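In Praise of the White Table

by Isla Mudgway

When we moved to Hawthorne in June, I wanted a dark table. My mother always had a dark one, and she said that a dark table forgives you. My husband wanted white, and he won, because the white one cost 40 dollars less.

For the first weeks I was angry with it. Every crumb was looking at me. I wiped it after breakfast, I wiped it again at noon, and in the evening light there was still something.
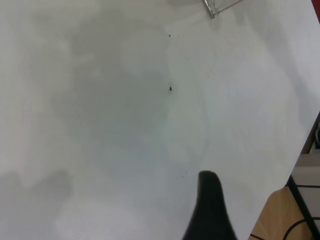 A few dark specks on white, and the shadows make their own pattern.

Now I have changed my opinion. A dark table does not forgive, it only hides. My mother's table was sticky for 24 years and we all believed it was clean. On white I see the speck, I take a cloth, and the matter is finished in one minute. I also see the light better. In the morning the shadows are soft and gray, and they move slowly while I drink my coffee.

My friends say it looks like a hospital. Perhaps they are right. But they put down their cups more carefully at my house than at home, and I have not yet bought a tablecloth.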